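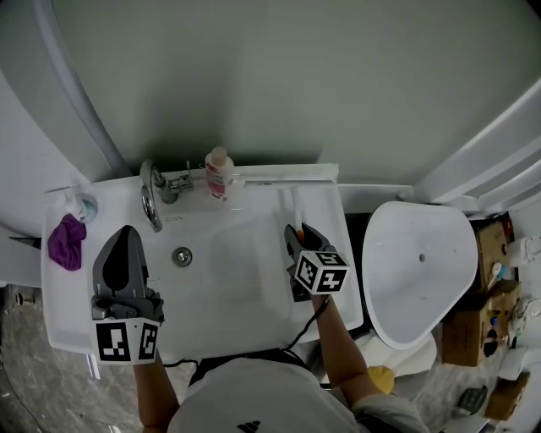
Iker 项目参观及演示会议纪要

时间：2018年10月，星期三下午
地点：Bridico 公司 Pleltport 试验室，一层卫浴工位及 Ó Riain 会议室
主持：Fergal Mac Giolla
出席：Darragh Mac an tSaoi、Ultan Madigan、Ximena Galindo（以上 Bridico）；Gearóid Scanlon（Ó Riain 护理设备公司，来访方）
记录：Ximena Galindo
分发：出席人员，Iker 项目共享目录

一、上次会议遗留事项

1.1 八月会议要求统一手持夹爪的标定流程。Madigan 报告，新流程已写入操作手册第四节，左右夹爪分开标定，结果分别存档。本项关闭。

1.2 线缆固定方式未定稿。Mac an tSaoi 说明，现有线缆长度可以覆盖洗手台工位，但操作者转身取物时线缆会拖过台沿。两种走线方案（沿前臂绑扎、经肩部引至背后）均已试用，尚未比较。本项保留，转入第五节。

1.3 来访方此前索取的任务清单已于会前发出，Scanlon 确认收到。

二、参观安排及范围

2.1 Mac Giolla 介绍当日安排：先在卫浴工位观看演示，再回会议室讨论。参观范围限于一层，二层的机械臂回放区正在更换控制柜，不开放。

2.2 Scanlon 说明来访目的。Ó Riain 正在评估个人护理场景中的辅助操作，关心的动作包括取放牙刷、开关水龙头、按压泵瓶和整理台面织物。该公司目前没有自己的采集设备，希望了解以人手操作夹爪记录动作的做法能否覆盖上述内容，以及数据交付的形式。

2.3 双方确认，本次演示不涉及护理对象，也不涉及口腔内操作。牙刷任务的终点为刷具离架并到达台盆上方的指定位置。

三、演示内容

3.1 演示由 Bridico 操作员完成，Madigan 讲解。操作者双手各持一只夹爪，夹爪上装有带黑白图案的定位标记。头部相机记录整体视野，夹爪端相机记录指端附近的画面。

3.2 任务甲：从牙刷架上取出白色牙刷。讲解要点如下。夹持点选在刷具一端，提升方向与架体保持一致，避免刷柄卡在架口。另一只夹爪在此过程中停在水龙头附近待命，不参与夹持。Scanlon 问为何不让空闲的夹爪离开工作区。Madigan 答复，双手轨迹需要连续，夹爪离开头部相机视野后，其位姿只能靠插值补齐，误差随离开时间增长。

3.3 任务乙：操作单柄水龙头。该任务只要求夹爪以指端推动手柄，不要求夹紧。Mac an tSaoi 补充，镀铬表面反光较强，标记检测在某些角度下不稳定，夹爪端画面中龙头轮廓的亮度也会变化。目前的处理是降低曝光，未加偏振片。

3.4 任务丙：按压泵瓶。瓶身未固定，按压方向偏斜时瓶子会移位。按现行规程，瓶子移位后不重置，操作者继续完成动作，并在记录中注明。

3.5 任务丁：将台面左端的紫色布块推至中部并展开。该任务为试验性内容，尚未列入正式清单。Galindo 指出布块初始形态没有规定，各次记录之间难以对比。

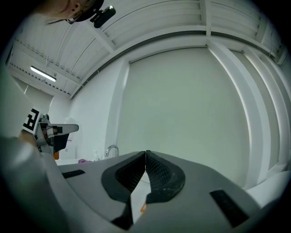 图2　洗手台工位，夹爪端视角。近处为一对黑色指垫，左上方为佩戴头部相机的人员。

3.6 关于夹爪端视角，Scanlon 询问画面下半部分被夹爪本体占据是否属于正常。Madigan 答复属于设计结果：两片指垫须始终可见，以便从画面估算开合量。广角镜头造成的弯曲在后处理中校正，原始文件不作修改。

3.7 指垫内侧带有防滑纹理。Mac an tSaoi 说明，更换指垫后必须重新标定闭合零点，旧零点不得沿用。

四、讨论

4.1 数据量。Galindo 报告，卫浴工位已登记的记录共 900 条，其中任务甲所占比例最高。自动检查的通过率为94%，未通过的主要原因依次为标记遮挡、时间戳错位和提前停止录制。Scanlon 要求按任务分列通过率，Galindo 同意补充。

4.2 单条时长。任务甲的一次完整记录约 9 秒。Scanlon 认为对护理场景偏短，询问能否把取刷、开水、按泵连为一条。Mac Giolla 答复技术上可行，但长序列一旦中途失败，整条需要重新标注，成本应由需求方先行确认。

4.3 工位布置。Scanlon 提出，现有台盆边缘平宽，便于放置物品，而护理机构的台盆多数较窄，台面上也少有牙刷架，常用杯子代替。Mac an tSaoi 表示可以更换容器，台盆本体短期内不更换。会议同意先增加杯式容器，台盆问题留待下一阶段。

4.4 隐私。头部相机和夹爪端相机均可能拍到操作者本人的面部或头部。Galindo 说明，现行做法是交付前逐条检查，对可辨认的面部作模糊处理，原始文件仅内部保存。Scanlon 要求在交付协议中写明原始文件的保存期限。Mac Giolla 同意，期限由双方另行商定，本次会议不作结论。

4.5 光照。夹爪朝上时，天花板灯管会直接进入画面，自动曝光随之变化，台面细节变暗。Madigan 建议改为固定曝光。Mac an tSaoi 持保留意见，理由是固定曝光后台盆下方区域可能过暗。双方同意各录一组再定。

4.6 操作者负荷。Scanlon 问及手持夹爪连续使用的时间限制。Madigan 答复，现行规定为每连续工作2小时更换操作者，尚无疲劳与记录质量之间关系的统计。

五、决定及待办

5.1 按任务分列的通过率，由 Galindo 整理后发送 Scanlon。

5.2 线缆两种走线方案的对比记录，由 Mac an tSaoi 负责，任务限定为甲和乙，操作者为同一人。

5.3 固定曝光与自动曝光对比，由 Madigan 负责，布置与本次演示相同。

5.4 杯式容器的尺寸由 Scanlon 提供，Bridico 采购。

5.5 任务丁在布块初始形态定义完成前不列入正式清单。定义草案由 Galindo 起草。

5.6 交付协议中关于原始文件保存期限的条款，由 Mac Giolla 与 Scanlon 书面商定。

六、其他事项

6.1 Scanlon 询问二层回放区何时可以参观。Mac Giolla 答复须待控制柜验收后另行通知。

6.2 Madigan 提醒，来访人员进入工位时应停在头部相机视野之外，本次有一条记录因人员走动作废，编号已在目录中标注。

6.3 下次会议时间待定，地点仍为 Ó Riain 会议室。该会议室名称与来访公司相同，预订时请写明 Bridico 一层。

纪要如有更正，请直接回复记录人。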